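Household Notes: The January Review of Shirts

The wardrobe in the back bedroom of our Dolstead apartment is reviewed once each January. The present entry records the portion concerning T-shirts, which had been postponed on 2 occasions and could not reasonably be postponed again. The closet rail, installed when we moved from Hevoleck, was designed for coats and has never served folded clothing well.

All shirts were removed from the dresser before noon. The total came to 82, a figure that includes sleepwear, painting clothes and a number of items received at the Toma harbor run and never worn. It was higher than expected. Previous entries on this site have advised readers to keep fewer shirts than they think they need, and I acknowledge that the advice was not followed at this address.

The bed is the preferred surface for folding. The dining table is the correct height but collects crumbs, and the ironing board is too narrow for anything with sleeves. A plain sheet is left on the mattress and the comforter is moved to the chair until the work is complete. 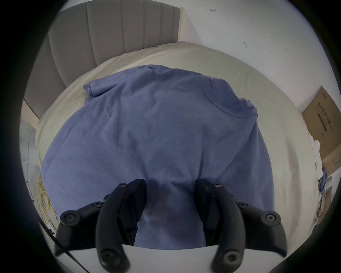 Blue T-shirt on the cream sheet, one sleeve still bunched.

Each shirt is to be laid out and the sleeves opened before any fold is made. Creases pressed in at this stage remain for weeks, particularly in cotton. The sides are then brought to the center, the sleeves turned back, and the hem raised to the collar in 2 even folds. Shirts are placed upright in the drawer with the folded edge facing up.

The drawer dividers are from Kuvon and have performed adequately. They were purchased as a set of 8, although the upper drawer does not accept the full number and the spare pieces are now employed under the bathroom sink.

Shirts with worn collars were assigned to the rag bag. Those in good condition but seldom used were placed in a box by the front door, where they will remain until the next trip into town. Sweaters were not considered this month, and the lower drawer has been left as it was.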